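Istier library reopens lending room for household goods

Thursday, June 14, 2018

ISTIER - The public library in Istier has reopened its lending room for household goods after a four-month closure to replace the floor and the heating pipes. Cardholders can again borrow folding chairs, serving dishes, table decorations, sewing machines and small garden tools for up to two weeks.

The room is on the lower level, next to the Seo Street entrance.
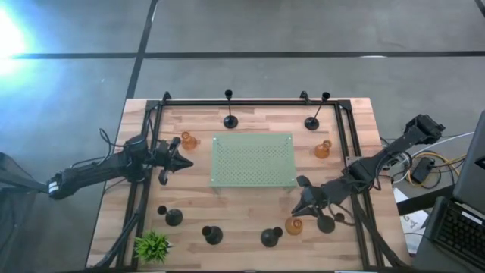
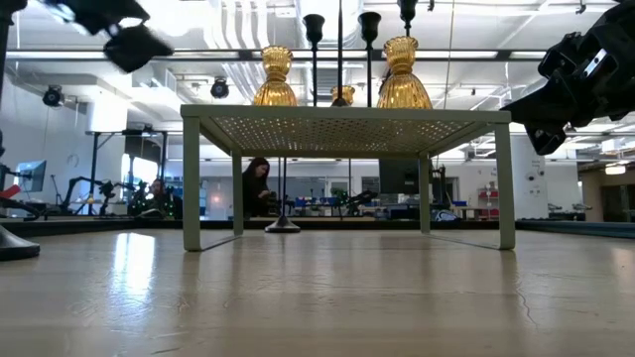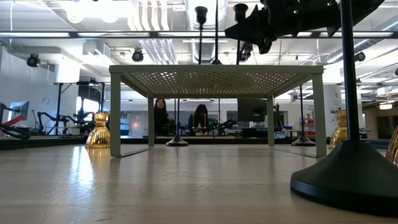 Borrowing of household goods began at the library three years ago with a shelf of cake pans and a carpet cleaner. The collection now stands at 875 items, up from 56 in its first year, and the library recorded 2,406 loans in the twelve months before the room closed. Items for parties and weddings go out most often. Ribbed vases are in demand through the summer, and the library asks that they be reserved at least ten days ahead and returned without water or flowers in them. Folding tables and chairs can be reserved up to two months ahead.

Loans are free for residents of Istier and the neighboring township of Nuvine. People from outside the area can join for a yearly fee of $20. A refundable deposit applies to power tools, sewing machines and the projector. Late returns are charged at $1 a day per item, up to the replacement cost.

The renovation was paid for out of the town's building fund. The old carpet was taken up and replaced with sealed concrete, and the doorway was widened so that carts can pass through from the parking lot. A second sink was added for cleaning returned kitchenware. The work was due to finish in spring but was held up by a leak found under the stairwell.

Reservations are now made through Gukik, the same online catalog used for books and films. Paper request slips will still be accepted at the front desk until October. Patrons who had reservations canceled by the closure have been moved to the top of the waiting list and should receive a notice by mail or email.

The library is accepting donations of clean, working items on Saturday mornings. It is short of extension cords, large coffee urns and card tables. It cannot take mattresses, car seats, space heaters or anything with a gas tank. The goal is to reach 1,000 items by the end of next year.

The lending room is open Tuesday through Friday from noon to 6 p.m. and Saturday from 9 a.m. to 1 p.m. Large items must be picked up at least half an hour before closing.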